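Home Archive Threads Authors Search Help

6 min read

[suppliers] Re: Prequalification renewals and the new site audit rule

From: Morven Munro
To: suppliers list
Date: September 18, 2025

Hi all,

I said in the last thread that I would write up what we learned from our own renewal. We finished it last week, so I'm replying to the message that started the discussion. I have trimmed the quote to the parts I can answer.

> We are a small fabrication shop with two sites and we have been on the
> Homport register since it opened. Our renewal notice came through in June
> and it asks for things that were not on the old form. The main one is a
> site audit by an outside body before the renewal can be approved. The
> notice lists Drumero as an accepted auditor but doesn't say whether
> there are others.
>
> Questions for anyone who has been through it:
>
> Does each site need its own audit, or does one cover the company?
>
> Does an existing quality certificate count toward any of it?
>
> What happens to open bids if the renewal isn't finished by the expiry
> date? We have one bid in with Kopecký and we can't afford to have it
> thrown out on a technicality.
>
> Also, has anyone been told what it costs? The notice has a registration
> fee on it but nothing for the audit.

I'll take these in order. Please keep in mind that we are a distributor and not a manufacturer, so our category is different from yours and some of the forms will be too.

Sites

Each site that appears on your register profile needs its own audit. I had this confirmed by the Homport help desk in writing. What counts as a site is where people get caught. We had a rented storage unit on our profile from years back. There are no staff there and nothing is shipped from it directly, but it was entered as an operating location, so the system asked for an audit on it. We removed it from the profile and the request went away the next morning.

If you want to remove a location, do it before you press the button that says "Begin renewal." After that the profile is locked and the help desk has to open it again by hand. That took them eight working days in our case.

If both of your sites do real work, you will need both audited. They can be booked together. The auditor came to our main warehouse in the morning and the smaller one in the afternoon, and we got one report with two sections. The register accepted it as a single upload, as long as it was attached to each site separately.

Existing certificates

Yes, they count, but only for part of it. The audit checklist has 100 points on it. If you hold a current quality certificate, you can upload it in advance and the auditor will mark the matching points as already covered. For us that took care of the section on document control and most of the section on handling complaints. It did not help with the sections on worker safety, subcontractors or payment practice, which were checked from scratch.

The certificate has to be in exactly the same legal name as the register profile. Ours was issued before we changed from a partnership, and the auditor would not accept it until we had an updated copy. Check this early. The certifying body charged us 50 dollars for the reissue and it took two weeks to arrive. 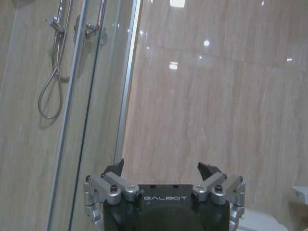 Page last changed: September 2, 11:42 (wiki copy of renewal notes)

Open bids

This was my biggest worry as well. The rule as it was explained to me is that a bid stays valid if your registration was active on the day you submitted it. Being expired at the time of award is a separate matter. The buyer can hold the award until you are active again, or can move to the next supplier. It is up to the buyer, and the register does not get involved.

So for your bid with Kopecký, I would write to their purchasing contact now, before the expiry date, and tell them that the renewal is in progress. Give them the renewal reference number. We did that with Endura and they replied that they would allow a grace period as long as the audit date was already booked. I can't say that Kopecký will do the same. Get whatever they tell you in an email and not over the phone.

There is also an "in renewal" status that is supposed to show on your public profile. It does not come on when you start the form. It comes on when the audit booking has been confirmed by the auditor. For a few weeks our profile showed nothing at all between "active" and "expires soon," and we had one customer call to ask if we were dropping off.

Cost

The audit fee is paid to the auditor and is not part of the registration fee, which explains why it isn't on your notice. We paid 1,512 dollars for the two sites together. That included travel, and I know we are fairly close to the Drumero office. A company further out should ask for the travel part to be quoted separately. There was also a 200 dollar charge if the date was changed with less than a week's notice. We avoided that one, but only just.

I asked whether there are other accepted auditors. The help desk sent me a list with three names on it, but two of them had not started taking bookings. I'd suggest asking for the current list, as it may have grown by now.

How the audit day went

The audit itself was less trouble than the preparation. One auditor came. She started with the paperwork, went through the safety records for the last two years and then walked the building. She asked to speak with two members of staff without a manager present, one from the warehouse and one from the office. They were asked about training and about how they would report a problem.

The things we were marked down on:

- Two fire extinguisher tags were past their inspection month.
- Our list of subcontractors did not include the cleaning company. Anyone who works on site regularly is supposed to be on it.
- We had a written policy on paying suppliers within a set number of days but no record showing that we check it.
- One first aid certificate had expired.

None of these stopped us from passing. They were recorded as minor findings and we had 30 days to send in proof that they had been fixed. Photos were fine for the extinguisher tags. For the payment policy we sent a one-page report from our accounting software, and that was accepted without any further questions.

The subcontractor item took the most work. You need a name, a contact, a description of the work and a copy of current insurance for each one. We have about 50 subcontractors if you count everyone who has been in the building over the year, and a good number of them had never been asked for insurance papers before. If I were starting again I would send those requests out first and do everything else while waiting for the answers.

Timing

From pressing "Begin renewal" to getting the new certificate took us eleven weeks. Two of those were the certificate reissue and nearly two were the locked profile, so a company with its papers in order should be able to do it faster. The wait for an audit date was four weeks.

Two things I still don't know. The first is whether the audit has to be repeated at every renewal or only at the first one under the new rule. I have had two different answers from the help desk. The second is whether manufacturers get a longer checklist. If anyone in that category has been through it, please post.

I can share our subcontractor request letter and the cover sheet we used for the evidence folder. Write to me off list and I'll send them as attachments, as the list strips anything that isn't plain text.

Regards,
Morven Munro

Recent in this archive

Insurance certificates: who keeps the originals?
Homport login problems after password reset
Re: Re: Payment terms on framework contracts
Endura supplier day, notes and slides
Changing your legal name on the register
Category codes for mixed distributors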